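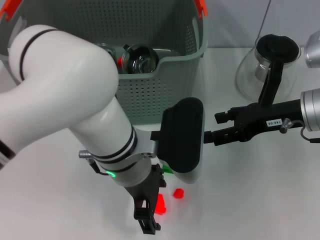 Section 5 - Table clearing, two-arm set-up

Read this before you let Jinura touch anything that breaks. Short version - it can do some chores, slowly, with a person in the room. It is not a dishwasher loader. Not yet.

5.1 Before you start

1. Wipe the table. Crumbs confuse the grasp planner.
2. Load the Inus chore file. Check both arms show up in the panel.
3. Set speed to 70 percent or lower. Lower for glass.
4. Keep the stop button in reach. Yours, not across the room.

CAUTION: Never run glass and small parts in the same job until each has passed on its own. 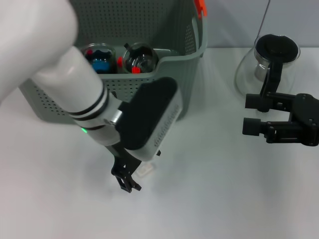

Clear items are still the weak spot. Jinura finds edges by contrast, and a see-through block on a white tabletop gives it next to nothing to go on. Same goes for a glass carafe, except the black lid helps - teach the lid as the landmark and let the planner work down from there. If detection fails 2 times, move the item by hand and carry on. Dont keep retrying.

5.2 Small parts pick-up

1. Start with solid colors. Red and green are fine.
2. Leave a finger width between peices.
3. Run one item, watch it all the way to the drop point, then run the rest.
4. After 6 picks, re-home both arms.

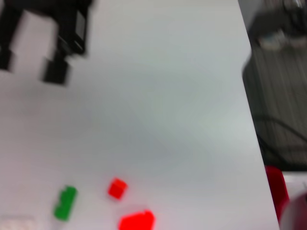 Fig. 5-2. Red and green blocks on the white tabletop, wrist view.

Note: wrist view smears when the arm moves fast. Normal. Wait for the arm to settle before saving a grasp point.

5.3 What to expect

Toys into a bin - OK, most of the time. Cups - OK if empty. Folding, wiping, anything wet - no. Shop-floor sorting with the Bilov tray works better than any kitchen job, parts are always the same. The Zalewska add-on for lids is still beta, leave it off unless support asks for it.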